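Visit to the Varitz Flooring Works, Taltville

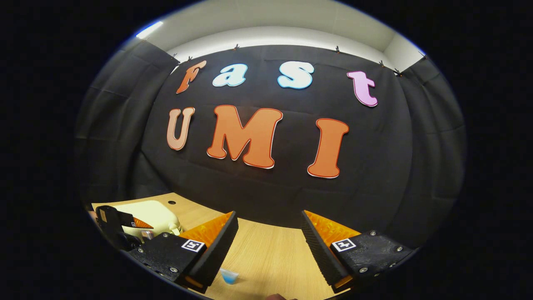 Black fabric backdrop with cut-out lettering behind a light wooden tabletop.

Members of the Sadano Flooring Retailers' Association visited the Varitz works at Taltville in July. The party was received at the main entrance by Shoshana Ferreira, Head of Production, and the tour began at 10 a.m.

The works employs 71 people and supplies engineered oak boards to nearly 600 showrooms. Members followed the boards from the drying kilns to the pressing hall, where three lines were running. Particular interest was shown in the new Hwang range, which is offered in 57 finishes and may be laid over underfloor heating.

After lunch, Ms Ferreira answered questions on delivery times, moisture testing and the handling of returned packs. She confirmed that sample boards will be sent to member showrooms on written request.

The Association thanks Varitz for its hospitality. Requests for samples should be addressed to the Association's office.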